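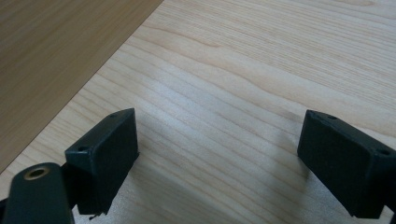

A visit to Hetel in Brotska, and a screw that came loose

17 January 2026
64 shares – 3 comments

When we entered the workshop of Hetel in Brotska, the demonstration was already stopped. Our group was 15 visitors, and we stood in our coats along the wall while two technicians looked at a gripper and talked quietly. I had expected a polished show. I was happier with what we got.

Hetel makes hand-held grippers. A person holds the tool, picks up things with it, and the recorded movements are later used to teach a robot arm. The fingers are dark blocks with flat pads that face each other, and each has small screw holes on the top. The company prints these parts in its own building.

The fault was explained to us very openly. In the morning, one finger had begun to turn a little on its mount. The person with the tool did not feel it and continued to work. The pads did not close parallel anymore, and a glass jar slipped out sideways and broke on the floor. The jar was no great loss, but the worker next to the table wore light shoes, and a piece of glass went through the cloth. She had a small cut and was back after lunch.

The technicians found that one screw had lost its hold in the printed material. Each time the finger was changed, the thread became a little weaker. For the larger mounting parts they use metal threaded inserts, and now they want them in the fingers too. I asked why this was not done from the beginning. The answer was that the finger is thin near the screw, and an early version cracked when the insert was pressed in.

What worried them more was the recordings. They had 2,910 from this tool since May, and it was not clear from which day the finger was loose. They will compare the gap between the pads in old recordings – slow work, and one person has it as his only task now.

After this we saw the Kaijage room, named after a project that is finished. It has shelves with older grippers, many with broken tips. I would have liked to stay longer, but the bus to Brellus leaves only every 2 hours.

From the new rules on the door I copied these: closed shoes, no glass before a finger check, and stop if the grip feels different. The last one is hard, I think, when you have held the tool all day.

Comments (3)

printbench: Same problem here with screws directly in plastic. We drill out the hole and glue the insert in cold, no cracks so far.

m_oriel: Do they mark the screws with paint? A line across the head and the block would show any turning.

Author: They did not speak about paint, and I did not think to ask. I will write to them.

Recent visits

Open day at the Brellus bottle plant
Two hours in a repair shop for warehouse carts
Brotska technical fair, the small halls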